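Toy storage: what's worth the bother and what isn't

Every few months somebody tries to sell me a system for soft toys. Hammocks, zip-up beanbags, vacuum bags, a wall rail with pegs. I've tried most of them in our place and I've gone back to a basket. I'm not in love with baskets either, so read on before you go and buy one.

Start with the hammock

Don't. It sags, it collects dust and a small child can't get anything out of it without pulling on the corner. Ours came down twice in one November and took a piece of plaster with it the second time. The Altero one has nicer hooks and the same problem.

The beanbag cover you stuff with toys

A clever idea if the toys are never played with. Once the tiger is at the bottom, the whole lot has to come out to find him. You also end up with a seat that has a hard plastic nose in it somewhere.

Vacuum bags

Fine for blankets. I put a load of plush through a Cenisum bag over one winter and the faces came out creased. Some puffed up again after a go in the dryer on cool, some never did. If a toy matters to anybody, leave it out of the bag.

The plain open basket

Woven, rectangular, low enough to see into. A handle slot in the end is worth looking for, as long as the edges are bound properly. Run your thumb around the inside before you pay. If it catches on your skin it'll catch on fur, and you'll spend your evenings picking loops of fluff off the weave.
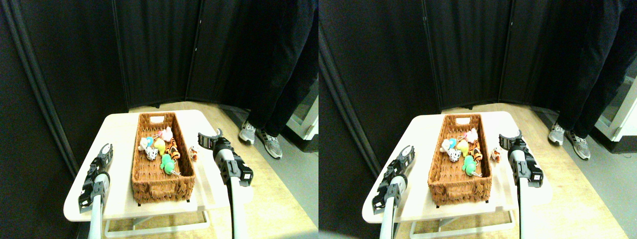
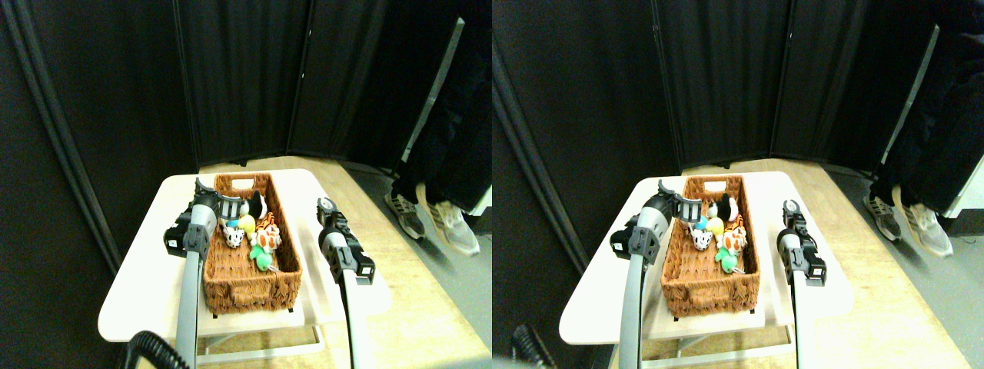

Small toys in a rectangular woven basket, on a white table.

Size is where people go wrong. The shops push the big ones, and a big one fills up with socks, puzzle pieces and half a sandwich. Buy smaller than you think. A small basket with some bare floor showing is easier to live with than a deep one crammed to the rim, and a kid can reach everything in it. If the toys don't fit, that's useful to know. Put the extras in a cupboard and swap them over when the first lot gets boring.

I'm not convinced by sorting, either. I've read the advice about one tub for bears, one for farm animals, one for things with wings. It lasts until the first rainy afternoon. One basket for small soft toys is as fine as we go. Anything hard or with batteries lives elsewhere.

Labels: skip them for anyone who can't read. Picture labels are cute and mine were peeled off and eaten.

Fill it on a table

This one sounds fussy, but it has held up. When you're doing a proper sort, put the basket up on a table at waist height and work from there. Your back will thank you, and you'll notice the split seams and loose eyes that you miss when you're chucking things in from across the room. Anything with a loose eye goes straight to the mending pile. Load the far end first and work toward yourself, or you'll be reaching over the heap the whole time.

Cleaning the basket

Most tips pages tell you to hose wicker down. I wouldn't. I did it to a cheap one from Barnholm and it dried crooked and squeaked forever after. What works for me:

Tip it upside down outside and smack the bottom.
Go over the weave with the brush end of the vacuum.
Wipe sticky spots with a cloth wrung out nearly dry, with a drop of dish soap.
Leave it in the shade with air moving around it until the next morning.

Check the tag before you do any of this, because plenty of "wicker" is plastic or paper cord, and paper cord hates water even more than cane does.

Baking soda and vinegar

Together they fizz and do very little. Baking soda on its own, shaken into the bottom and left overnight, did take the edge off a musty second-hand basket. I used 100 grams and vacuumed it out. Scented sprays just gave me a musty basket that smelled of fake lavender.

Lining it

A cotton pillowcase tucked inside saves the toys from snags and comes out for the wash. The fitted liners from Gashaw look tidier, but the one I bought shrank in its first warm wash and hasn't fitted since. Stick with the pillowcase, and pick an old one.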